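Print | E-mail

Filed under: Workshops & Trades > People Who Make Things

Plain on purpose: a conversation with a builder of work surfaces

The owner of Baumgart would like it known that she does make furniture. Chairs, even. There is one in the shop in Skikonbridge, behind the door, and she made it in her first year of business and has been sitting in it ever since, mostly to answer the phone. The phone calls are never for chairs. They are for tabletops, pale ones, with walls.

"People want a table in a corner," she says. "Then they discover their building has no decent corners. So I bring them one."

She has been bringing them for 22 years, to print shops, repair benches, a man who glued model ships, a school in Civelgate that wanted a place to cut mats and got into an argument with itself over the color. The idea hardly varies. A flat top at a height somebody can live with, a wall at the back, a wall at either side, metal on the edges so that the edges survive. The front stays open. I asked whether she had ever been tempted to add something, a shelf for instance, and she looked at me the way a baker looks at someone who has asked for raisins.

"A shelf is where the table's problems go to breed," she said. "You put up a shelf, in July it has a radio on it. By fall the radio has a plant on it."

We were supposed to talk for half an hour. We spent most of that on gray.

Her grays are mixed by a small paint outfit called Jirine, and she keeps the sample cards in a biscuit tin, in an order that makes sense to her. Some lean green. Some lean brown, and those she calls "waiting room." The one she likes best has a little lavender in it, and she says customers refuse it on the card and then are perfectly happy with it on a wall.

"Never tell them there's purple in there," she said. "Say it's gray. It is gray. Put it next to another gray and they'll see the purple by themselves, and then they'll phone me." Do they phone to complain? "They phone to tell me. They think I don't know."

The fuss has a reason behind it, which is that a wall around a tabletop has only one job and most colors are bad at it. White walls with a white top, she says, and you lose track of where the table stops. Dark walls, and you feel like you're working in a cupboard. Patterned walls she will not discuss, although she did once line a booth with a customer's leftover wallpaper, pheasants, and was back to take it down again inside a month. She charged for both visits. 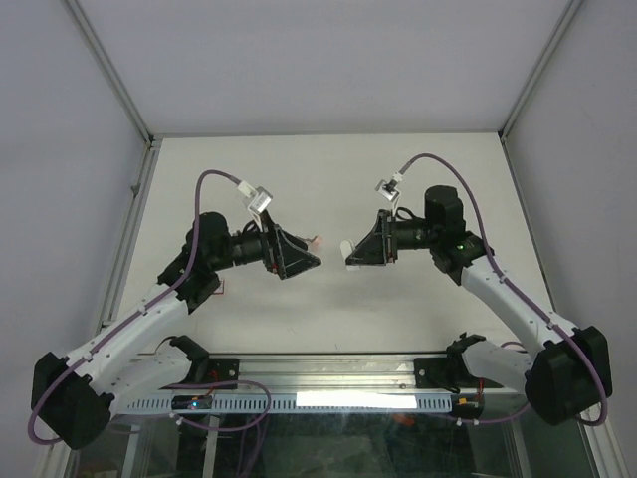
Page last changed: 2018-01-14

The metal is the other thing she gets letters about. A strip up the corner, a rail along the bottom of the back wall, another down the side of the table: it looks like trim, and customers have been known to ask if they can save money by leaving it off.

"Sure," she says. "And you can save money on a house by leaving off the gutters."

Her case for the rail goes like this. Wherever a wall meets a tabletop there is a line, and everything small in the world is trying to get into that line. Screws, crumbs, the backs of earrings. She once took apart an old bench with no rail at all and swept out 47 pen caps, which she counted because she was on the clock and in no hurry. No pens. She still has the caps in a jar, and she seemed pleased to be asked if I could see it.

The corners matter for a duller reason. Two panels that meet with nothing over the joint will open up a little when the heating comes on, then close, then open. "It breathes," she said. "Customers love the sound of that. It shouldn't breathe. It's a box."

I asked about money, since the readers of this page always write in when I don't. A basic surround, two sides and a back, painted, with the metal, starts at $800 if she doesn't have to carry it up any stairs. She has turned down jobs over stairs. She has also turned down a customer who wanted the top in high gloss, on the grounds that he would be looking at the ceiling lights all day and would blame her for them.

Cleaning advice she gives away free, and it is short. Wipe the top with a damp cloth. Wipe the walls less often than you think you should, and do the whole wall when you do it, or you'll have a clean patch, and a clean patch is worse than dirt. Along the rail, an old toothbrush. She does not believe in sprays that smell of anything.

Does she have one of her own at home? She does. It went in for sewing. She says it is the best surround she ever built, with the tightest corners, and that it has a shelf.

"It was there when we moved in," she said, and then, after I had waited a bit, "All right, it wasn't."

There is a plant on it. I didn't ask about the radio.

The shop is at the bottom end of Skikonbridge, past the tire place, with parking in back for 2 cars if one of them is small. Sample cards can be looked at but not borrowed, after an incident with a dog.

Print | E-mail this page

More in Workshops & Trades

- The last good stapler repair in Civelgate
- What to do with a drawer that only opens in winter
- Readers write: more on pegboard, unfortunately
- Choosing a bench height and living with it
- A morning at the sharpening counter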